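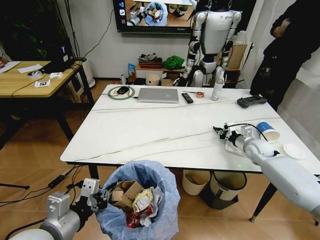
Clearing a Table That Does Too Many Jobs

Posted Sunday, December 30, 2018

A table that serves as desk, lunch spot and place to put things down fills up fast. The wiping takes two minutes. What slows people down is sorting the trash from the things that live there, and then walking back and forth to throw it out. The steps below are the ones we use at home, and they work the same in a shared office or a den.

Bring the can to the table

Pull the trash can right up against the edge before you touch anything. A can that stays in the corner means a trip for every wrapper. Line it first, and fold the bag well over the rim so it doesn't slide down when something heavy goes in. We buy the light blue bags from Stollura in rolls of 20. The clear ones do the same job.

Flat cardboard goes in standing on its edge, against the side of the can. If it lies across the middle it makes a shelf, and everything after it piles up on top. Where your town picks up cardboard separately, keep a second bin under the table for it and save yourself the sorting later.

Start with the food

Take food and drink trash first, while the table is still cluttered. Cups are the usual trouble. Pick up a paper cup by the rim and look inside before you move it, and empty it in the sink if there is anything left. A cup that has tipped over gets the same check. The lid goes in the can with it.

Leftovers in a clear plastic container need a decision right away. If they have been out for more than 2 hours, throw the food out. Otherwise snap a lid on and put them in the fridge. Rinse the container before it goes in the recycling.

Wrappers are next. Crush each one in your fist so it doesn't spring open again.

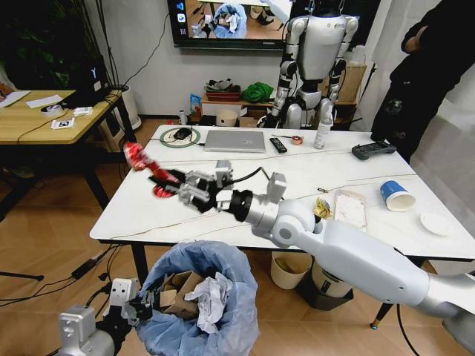
Laptop, mouse and remote stay at the back while the front gets sorted.

Keep the keepers along the back

Anything that belongs on the table goes in one row on the far side: laptop closed, mouse on its pad, remote, game controller. Don't put them away yet. You will only lose track of the remote. Small tools and tape can sit in the same row until the end, then go back to the drawer together.

Loose batteries

Don't sweep these into the can with the wrappers. Put a piece of tape over the ends and drop them in a jar. Our jar is an old Abugri mustard jar, and it goes to the drop-off when it is full — last time that was in February.

Cables

Unplug what isn't in use, coil it loosely and tie it. For cables that have to stay, run them along the back edge and down one leg. A cable on the floor should follow the wall, well away from where people walk.

Wiping a marble-look top

Dark veins hide crumbs and sticky rings, so run your palm over the surface before you spray. Use warm water with a drop of dish soap. Spray the cloth if there are electronics nearby. On real stone skip vinegar and lemon, which will dull it. Dry with a second cloth, going from the back edge toward you, and then put the row of keepers where you want it.

Tie off the bag when it is three-quarters full, and put the fresh one in before you carry the old one out.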